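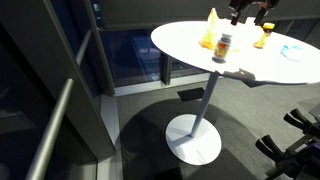
Slide 1. Title and hello

Good morning. I'm Adom Kwofie, from the robot group at Jedthorpe. The talk is called "Showing it by hand, showing it from a chair." I have 20 slides' worth of opinions and time for seven slides, so questions at the end please.

(Check the clicker before starting. Water on the left.)

Slide 2. What we set out to do

We wanted a two-armed robot to clear small items from a round table. Bottles, a soft packet, crumpled plastic. The robot learns from demonstrations, so a person has to do the job through the robot many times first.

There are two ways to give a demonstration. One is to take hold of the arm and move it through the task. The other is remote control, where the operator moves a pair of small leader arms and the robot follows. We used both, on the same table, with the same people.

Total for the project was 702 demonstrations. We kept the failed ones too, in a separate folder. More on that on slide 5.

Slide 3. By hand

Say this slowly, people always ask about it.

When you guide the arm by hand, you feel contact directly. If the fingers press on the tabletop, you know at once. New operators were useful on their first morning. One of our best early sets came from a person who had never touched a robot before.

The trouble is the body. Your arm and shoulder are in the camera view, and they won't be there when the robot works alone. You also can't guide two arms well at once. We tried it with two people, one per arm, and they kept waiting for each other.

We stopped after 105 demonstrations by hand and moved the rest to remote control.

Slide 4. By remote control

The leader arms came from Gider. We changed the handles and left everything else alone.

Remote control keeps the person out of the view. Both arms move together. The motion is recorded just as the robot carried it out, so there is less cleanup afterward.

It costs you touch. The operator judges height by eye, and a white surface under strong light is hard to judge. What helped most was the shadow of the gripper. Operators learned to watch the shadow meet the fingers as they came down. Nobody had put that in the instructions. It is there now, on page one.
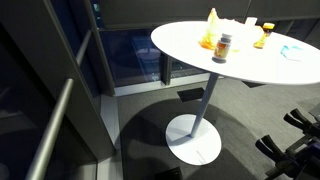

Table setup: bottles, crumpled plastic bag and a soft blue and white item.

Training time for a new operator was longer. We ask for 50 practice runs before anything is saved. People complain at 20 and have stopped complaining by 40.

Slide 5. What makes a demonstration good

Pick one way of doing the task and stick with it. Early on, some operators took the upright bottle first and some took the bag first. The robot learned to hesitate between the two. We wrote down an order and the hesitation got smaller.

Go at a steady pace. Long pauses teach the robot to pause.

Include recoveries. If a finger touches a bottle and it shifts, carry on and pick it up from where it is. We used to throw those runs out. Putting 100 of them back in made a bigger difference than any change to the model that month.

Move things between runs. Small changes are enough, a few inches or a quarter turn.

Soft things need more demonstrations than hard ones. A bottle is the same shape every time. A crumpled bag is different whenever you put it down.

(If short of time, skip to slide 6 from here.)

Slide 6. The idle arm

Two arms means one of them is often waiting. Decide where it waits. We had operators parking it wherever it happened to be, and the model copied that, including the bad spots. Now it goes low and to the side, clear of the table, at the start of every run.

The Flemley team asked me for our parking positions after the September workshop. They are in the handout, last page.

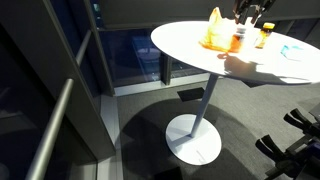
How many people should give the demonstrations?
We settled on three. With one person the robot picks up personal habits, and with six the runs were too different from each other.

Slide 7. What we'd do next time

Start with remote control, and keep hand guiding for working out the grasps.

Write the order of the task down before the first session.

Review ten runs at the end of each day. We left it to the end of each week and lost two days to a loose finger pad.

Thank Jedthorpe, thank the operators by name, leave the contact slide up during questions.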